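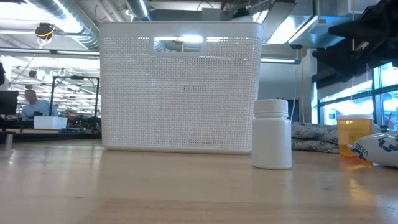 Willside, 2023-05-19

Chapter 16
Medicines in the Home

Learning objectives

After completing this chapter, the student should be able to:
Explain why the home is treated as a separate setting in the study of medicine safety.
Distinguish between a storage error, a labeling error, and a dosing error.
Describe the information that belongs on a prescription label and the purpose of each part.
Prepare a written medicine record for a household with more than one adult.

Key terms: active ingredient, adherence, container of origin, dispensing label, expiration date, household medicine record, look-alike packaging, reconciliation

Introduction

Most of the medicine taken in any community is taken at home. Hospitals and nursing facilities keep written procedures for the receipt, storage, and administration of drugs, and their staff are trained to follow them. A household has no such procedures. Tablets are kept in kitchens, bathrooms, handbags, and bedside drawers, and the person who gives the dose is often the same person who cooks the meals and drives to appointments. The home health aide who enters this setting must work within habits that were formed long before the first visit.

Earlier chapters dealt with the aide's duties toward the client as an individual: personal care, mobility, nutrition, and the reporting of changes in condition. The present chapter turns to the household. It asks where medicines are kept, who handles them, how they are identified, and what becomes of them when they are no longer needed. The giving of medicines is regulated differently from one state to another, and nothing in this chapter should be read as permission to perform a task outside the student's scope of practice. Students should review the scope statement in Chapter 2 before going further.

Opening case: the Guo household

Mrs. Guo lives with her adult son in a second-floor apartment. She takes one medicine for blood pressure and another for joint pain. Her son takes a daily allergy tablet. In August, Mrs. Guo returned home after a short hospital stay with a changed prescription for blood pressure. The earlier supply remained in the kitchen cabinet, and the new supply was placed beside it.

The home health aide, Valquíria Assunção, noticed during a morning visit that Mrs. Guo seemed unsteady when rising from her chair. The aide helped her to sit, recorded the time and what she had observed, and telephoned the supervising nurse. The nurse asked her to read aloud the label of every container in the cabinet. One had lost its label entirely. Mrs. Guo believed that it held the joint medicine; her son believed that it held his allergy tablets. The nurse instructed the family to set it aside and to take nothing from it until a pharmacist had examined the contents.

The case is a common one, and no one in it acted carelessly. The discharge papers were correct, the pharmacy filled the prescription as written, and the family kept its medicines in one place, as it had been told to do. The difficulty arose in the space between these steps - a space that the aide is often the first to see. Keep the case in mind while reading; the review questions return to it.

16.1 The container and its label

A dispensing label connects a medicine to a person, a dose, and a prescriber. Once the label is removed or becomes unreadable, the container can no longer be relied upon to identify what it holds. Color and shape are poor substitutes. Many tablets resemble one another, and the same drug may change in appearance when a pharmacy changes its supplier.

For this reason, medicines should stay in the container of origin unless a pharmacist or nurse has arranged otherwise. Weekly pill organizers are an accepted exception. They should be filled by a person authorized to do so, and the original containers should be kept until the supply is finished.

Clients sometimes reuse an empty bottle for vitamins, or combine two partly used supplies to save room. The aide should not correct the practice by moving or discarding anything. The proper course is to report what was observed and to record it in the visit notes.

16.2 Choosing a storage place

Heat, moisture, and light shorten the useful life of many medicines. The bathroom cabinet, in spite of its name, is seldom a good choice. A high shelf in a bedroom or hallway closet usually serves better, provided that it is out of the reach and sight of children - including children who only visit.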